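Search this site Go

Setting up your Jurnik desktop arm for its first pick

If you've just unpacked a Jurnik and you're sitting there with a screwdriver in one hand and the printed sheet in the other, take a breath. I've built four of these kits now, two for myself and two with friends at their kitchen tables, and the first pick always takes an evening. Put the kettle on.

I'm going to assume the arm is assembled and the servos have their ID numbers. If you haven't done that part, Thilini Sultana wrote a lovely guide to it and I won't try to improve on hers.

Clear the table first

Pick a table that doesn't wobble. Set the base at the near edge, in the middle, so the arm reaches away from you, and tighten the clamp by hand until the base won't slide when you push on it. Then run the power lead down behind the base and off the table. Leave slack in the servo wires at every joint — I zip-tied mine down tight on my first build, very proud of how tidy it looked, and the elbow pulled a plug loose the first time it straightened out.

Find home

Open the Ostier control panel, choose your port, and press Home with your free hand resting near the power switch. The arm should fold up slowly and stop. If one joint goes the wrong way, switch off, find that joint on the Setup tab, and tick Reverse. My wrist servo homes at 447 on the position readout. Yours will be a little different, so write your own number on a piece of tape and stick it inside the box lid, where you'll be glad to find it later.

Choose something soft

For a first pick I like a small, light thing that won't mind being squeezed. Lay it on its side, well within reach, and bring the arm down until the finger points up the table toward it. Move one joint at a time, starting with the shoulder.

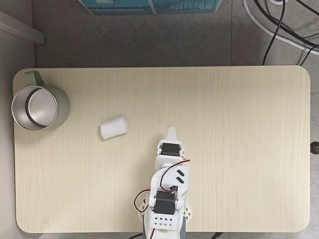

The arm reaching up the table, with the small white roll ahead of it and a green mug over at the left.

Now set the speed to 50 and leave it there, however tempting the slider looks. Nudge the shoulder forward, lower the elbow, and straighten the wrist last. Save a point when the gripper is just above the object, and another when it's down around it. Close the gripper in small steps and stop as soon as the thing moves with it. Past that point you're only heating up the servo!

Save a third point with the arm lifted, then play all three back in order. If it misses to one side, go back to the first point and turn the base a hair before you touch anything else. Theda Meinecke taught me that one, and it has saved me a great deal of muttering.

Is the kit worth having?

I think so, yes. The brackets are sturdy, the spare screws are generous, and the people at Jodent, where I order mine, answer their mail. The printed sheet could use bigger drawings.

Contact Kumudini Siddiqui | © 2021 | Back to top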